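Home > Help > Frequently asked questions

Nukstead Parcel Lockers and Storage: your questions

Last updated Sep 7, 2026

What can I keep in a storage unit?
Household goods, books, clothes, tools, bikes and boxed office papers are all fine. Furniture should be clean and dry before it goes in. Mattresses need a sealed cover, which you can buy at the desk.

What can't I store?
Food that goes off, plants, animals, petrol, gas bottles, fireworks, paint thinner and anything stolen or illegal. Empty the tank of a mower or strimmer before you bring it. If we find something on this list we will ring you first and ask you to collect it.

How big are the units?
The smallest holds roughly 50 archive boxes. The next size up takes the contents of a one-bedroom flat if you stack well. We also have a few lockers for suitcases and small items, let by the week.

What is the shortest time I can rent for?
4 weeks for a unit, one week for a locker. After the first period you pay monthly in advance and can leave whenever you like with 8 days' notice in writing. An email counts.

Do I need insurance?
Yes. Cover for goods worth up to £3,000 is included in the rent. If yours are worth more, tell us the full value when you sign, or show us your own policy. The cover does not include cash, jewellery or damage from moths.

How do I get in?
Your code opens the outer gate on Dridero Lane and the door to your floor. The padlock on the unit is yours and we do not hold a spare key. If you lose your key, bring photo ID and we can cut the lock off for a fee.

Can someone else use my unit?
Add their name to the account first. We won't let anybody in on the strength of a phone call.

Can you take a delivery for me?
We can, if it fits through the Arai entrance and one person can lift it. Put your account number on the label. Parcels are held at the desk for a week and then returned to the sender.

Is there somewhere to pack and sort my things?
There are tables indoors that any customer can use, first come, first served. Please clear up when you finish.
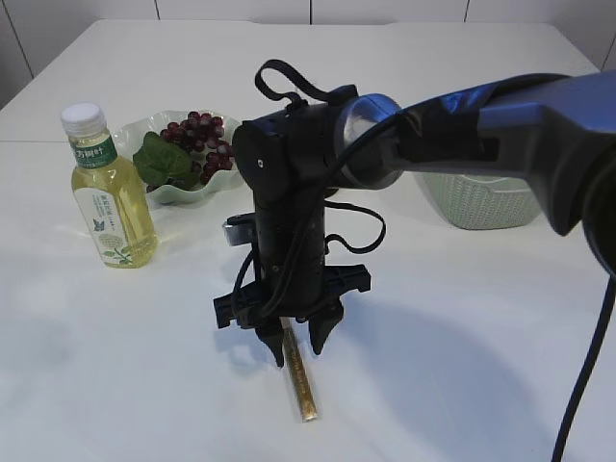
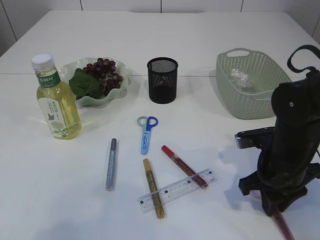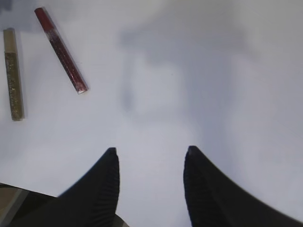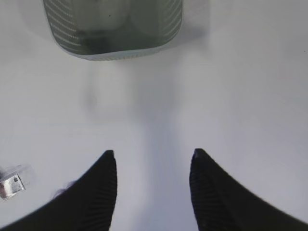

Do you sell boxes?
Yes, in three sizes, along with tape, bubble wrap and dust sheets. Unused flat boxes can be returned for a refund with the receipt. Taped ones can't.

What happens if I miss a payment?
We send a reminder the next day. After two weeks your gate code stops working until the balance is paid. Please get in touch early if money is tight, as we can often move you to a smaller unit.

Are you the same company as Ornska Storage?
We took over the Ornska site last September. Old contracts carry on at the same rent until they end.

Who do I contact about a complaint?
Write to Qusai Salameh, site manager, at the address on your contract, or leave a letter at the desk. Include your unit number and the date of the problem.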